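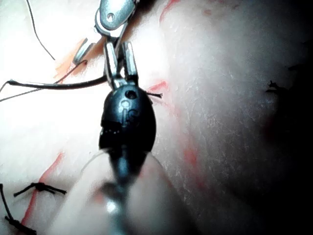

Handout 4: Notes for the Open Day Visit at Brumar

These notes go with the visit to the Brumar surgical robotics lab. Read them before you come and keep them for the write-up. The write-up covers the suturing demonstration only. The talks in the lobby are worth hearing but will not be graded.

Getting there and getting in

The lab is on the ground floor of the Pattinasarany building, Room 274. Use the side entrance and sign the visitor sheet. Bags and coats go on the rack in the hall. Food and drinks stay outside.

The demonstration is run in groups of 10. Your group letter is on the class list. If you miss your group, ask at the desk whether another one has space. Each showing is followed by open time at the viewing screen, when you can ask the operator to repeat a motion.

What the demonstration covers

The task is suturing: closing a short cut with a needle and thread. It is done on a synthetic practice pad. The pads have a soft, skin-like surface with folds in it, and red lines mark the places to work on.

Suturing is a standard exercise for surgical robots. It uses most of the skills that matter in one small task. The instruments have to hold a curved needle, turn it through the material, let go, take hold again on the other side, pull the thread through, and tie it off. A fault in any of these shows up in the stitch.

Terms you will hear

Needle driver: an instrument with short, strong jaws for gripping a needle. It is also used to hold thread during tying.

Wrist: the jointed metal section just behind the jaws. It lets the jaws bend and turn while the long shaft stays more or less in line.

Clevis: a forked metal piece that holds a joint together with a pin.

Throw: one wrap of the thread pulled tight. A knot is made of several throws.

Tail: the short end of thread left after a knot is cut.

Bite: the amount of material the needle passes through on each side of the cut.

How the two instruments share the work

A single instrument can push a needle through a pad, but tying goes much better with two. One holds or pulls while the other wraps. The operator will describe them as left and right, as seen on the overhead screen. Keep to that in your notes, even if you are standing on the other side of the table.

In the usual instrument tie, the thread is looped around the jaws of one instrument. Those jaws then reach for the short tail, grip it, and draw it back through the loop. The two instruments pull apart and the throw lies down flat. The next throw is wrapped in the opposite direction.
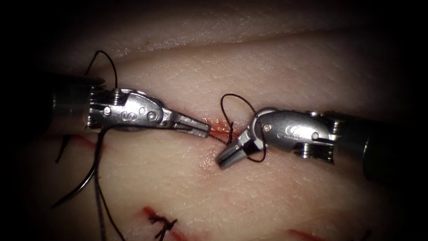 Why does the operator wrap the thread around the jaws before reaching for the tail?
The wrap becomes the loop of the knot. Once the jaws pull the tail back through it, the thread is crossed over itself and can be tightened. If the jaws took the tail first, there would be no loop to pull it through.

What to watch for

Look at the tips first. Most people watch the shafts because they are bigger, but the shafts tell you little. Small changes in the angle of the jaws decide where the needle comes out.

Watch the slack. Thread that hangs loose can catch on a wrist joint or slide under an instrument. A skilled operator leaves enough to form a loop and keeps the rest out of the way. Note any time the operator stops to clear thread, and what was being done just before.

Watch the pad as the throw is tightened. The edges of the cut should meet without bunching up. Many of these systems give the operator little or no sense of touch, so tension is judged by eye. The Grallum reading from Week 2 goes over this in detail, and you should have it finished before the visit.

Look at the finished stitches too. A good row has even spacing and knots that sit flat. The tails should be long enough that the knot will not slip.

About the camera views

The showing uses more than one view. The wide view takes in both instruments and a good part of the pad. The close views are taken from near the instruments, so the nearest parts of the shaft can look large and blurred while the jaws and the thread are easier to read.

Neither kind of view is enough alone. The wide one is better for following the order of steps and the path of the thread. The close ones are better for seeing how the thread sits against the jaws. For your write-up, say which view you used for each thing you report. 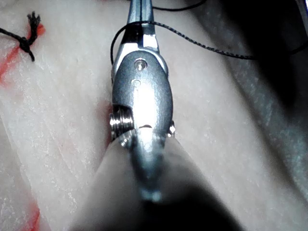
Fig. 3. Close view of the instrument wrist, with black braided thread looped around the jaws.

Questions to ask the operator

You are expected to ask at least one. These are suggestions.

Which step takes the most practice to learn?
How do you tell by eye that a throw is tight enough?
Which parts of the task could be automated first, and which would you leave to a person?
What do you do when the needle turns in the jaws?

The write-up

Two pages, typed. Describe one throw from start to finish in your own words. Then pick one step and explain what would have to be measured for a machine to do it without an operator. The Stotumer data sheet lists common sensor types and may be cited.

Sketches are welcome and may be done by hand. Label the jaws, wrist, shaft, and thread in each one. No photos may be taken in the lab.

Hand the write-up in at the start of the next class, stapled, with your group letter at the top of the first page.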